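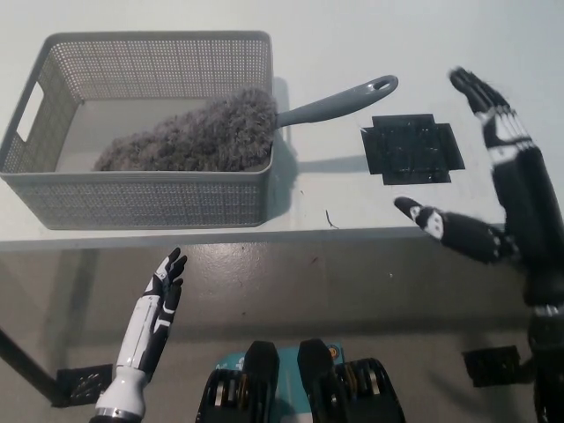
Trurholm-Haushaltsablage, Datenkarte

Stand: 25. Juli 2018

Worum es geht

Die Sammlung enthält 228 Aufnahmen von Haushaltsgegenständen, die in Körben, Kisten und Schalen liegen oder daneben. Ausgangspunkt war eine Frage, die in Ratgebern zum Aufräumen gern als längst beantwortet gilt: Passt das Ding in den Behälter, den man dafür vorgesehen hat? Wir haben daran Zweifel und wollten Material haben, an dem man sie prüfen kann.

Der Staubwedel im grauen Korb ist ein brauchbarer Einstieg. Der zottelige, graubraune Kopf liegt schräg drin und nimmt den größten Teil des Innenraums ein, der Griff ragt über den rechten Rand und liegt auf der Tischplatte auf. Ist der Wedel nun eingeräumt? In der ersten Fassung der Liste stand »ja«. In der zweiten stand »nein«. Inzwischen steht dort »teilweise«, und auch damit sind nicht alle zufrieden.

Inhalt

Jeder Eintrag besteht aus einem Bild und einer Zeile in der Datei ablage.csv. Die Einträge verteilen sich auf 9 Gegenstandsgruppen: Reinigungsgeräte, Tücher, Bürsten, Geschirr, Besteck, Schreibwaren, Kabel, Textilien, Sonstiges. Die letzte Gruppe ist zu groß. Das wissen wir, und wer eine bessere Aufteilung hat, möge sie vorschlagen, bitte mit einer Begründung, die auch für Wäscheklammern funktioniert.

Felder in ablage.csv

eintrag — laufende Nummer, ohne Bedeutung für die Reihenfolge
gegenstand — freie Bezeichnung in Kleinschreibung, etwa staubwedel
gruppe — eine der Gruppen oben
behaelter — korb, kiste, schale, keiner
wandung — geschlossen, gelocht, geflochten, unklar
lage — innen, teilweise, daneben
ueberstand — griff, kopf, stoff, anderes, leer
bemerkung — Freitext, uneinheitlich gepflegt

Beim grauen Korb lautet die Zeile: staubwedel, reinigungsgeräte, korb, gelocht, teilweise, griff. Das Feld wandung bezieht sich nur auf die Seiten. Der Boden dieses Korbs ist glatt und geschlossen, trotzdem gilt er als gelocht. Ob das eine kluge Regel ist, darüber kann man streiten. Sie ist wenigstens einfach anzuwenden.

Was »teilweise« heißt

Als teilweise eingeräumt gilt ein Gegenstand, wenn ein Stück davon im Behälter liegt und ein anderes über den Rand hinausreicht. Wie weit, spielt keine Rolle. Eine frühere Regel arbeitete mit der Hälfte der Länge, aber bei einem Wedel ist die Hälfte der Länge etwas völlig anderes als die Hälfte des Volumens. Der Kopf füllt den Korb fast allein, und am Griff hängt trotzdem die ganze Diskussion.

79 Einträge tragen zurzeit den Wert teilweise. Das erscheint uns viel. Es kann an der Regel liegen, an der Auswahl der Gegenstände oder daran, dass Körbe nun einmal selten so lang sind wie Stiele. Ohne Vergleichssammlung lässt sich das nicht entscheiden, und wir raten davon ab, aus der Zahl irgendetwas über Haushalte im Allgemeinen abzuleiten.

Offene Punkte

Löcher im Griff. Der Wedel hat am Griffende ein ovales Loch zum Aufhängen. Man kann also mit gutem Grund fragen, was er überhaupt in einem Korb soll. Ein eigenes Feld aufhaengbar wurde in Version 2 angelegt, bisher aber nur bei Reinigungsgeräten ausgefüllt, und selbst dort lückenhaft.

Markierungen auf der Fläche. Auf der weißen Platte ist rechts vom Griff ein schwarzes Kreuz angebracht, das eine Ablagestelle bezeichnet. Solche Markierungen sind in der CSV nicht erfasst. Wer nur die Tabelle benutzt, erfährt nichts von ihnen. Ob ein Gegenstand neben einem Kreuz noch »liegen gelassen« oder schon »zur Ablage vorgesehen« ist, geben die Felder nicht her.

Fusseln und Krümel. Nahe der vorderen Tischkante liegt eine dünne, dunkle Faser. Sie ist kein Gegenstand im Sinne der Liste. Im Mai gab es den Vorschlag, Kleinteile als eigene Gruppe zu führen. Wir halten das für den sicheren Weg in den Wahnsinn und haben es gelassen.

Farbnamen. Grau ist hier ein Sammelwort. Hellgrau, graubraun und das Grau eines Plastikgriffs landen im Freitext je nach Tagesform unter verschiedenen Schreibweisen. Bitte nicht danach filtern.

Wofür die Sammlung taugt

Zum Ausprobieren von Begriffen und Regeln, zum Streiten über Grenzfälle, zum Üben im Beschriften. Die Gruppe hinter Firkeck hat sie benutzt, um eine eigene Skala mit mehr Abstufungen zu testen. Die Skala ist feiner geworden, die Einigkeit leider geringer.

Wofür nicht

Für Aussagen darüber, ob jemand ordentlich ist. Für Kaufempfehlungen zu Körben. Für Abläufe: Ein Einzelbild sagt nichts darüber, ob der Wedel gerade hineinkommt, herausgenommen wird oder den Rest des Tages so liegen bleibt. Im Feld lage steht ein Zustand, und mehr sollte man nicht hineinlesen.

Verhältnis zu Dristis und Châu

Dristis verwendet dieselben Gruppen, kennt aber kein teilweise; dort wird alles mit Überstand als daneben gezählt. Beim Zusammenführen müssen diese Werte von Hand geprüft werden, eine automatische Umrechnung gibt es nicht. Châu ist eine reine Wortliste ohne Bilder und hilft höchstens bei den Bezeichnungen.

Änderungen

Version 2: Feld aufhaengbar ergänzt, Hälfteregel gestrichen, doppelte Einträge bei den Bürsten entfernt.
Version 1: erste Fassung, lage nur mit innen und daneben.

Korrekturen bitte immer mit Eintragsnummer und altem sowie neuem Wert. Meldungen der Art »der Korb stimmt nicht« können wir nicht bearbeiten.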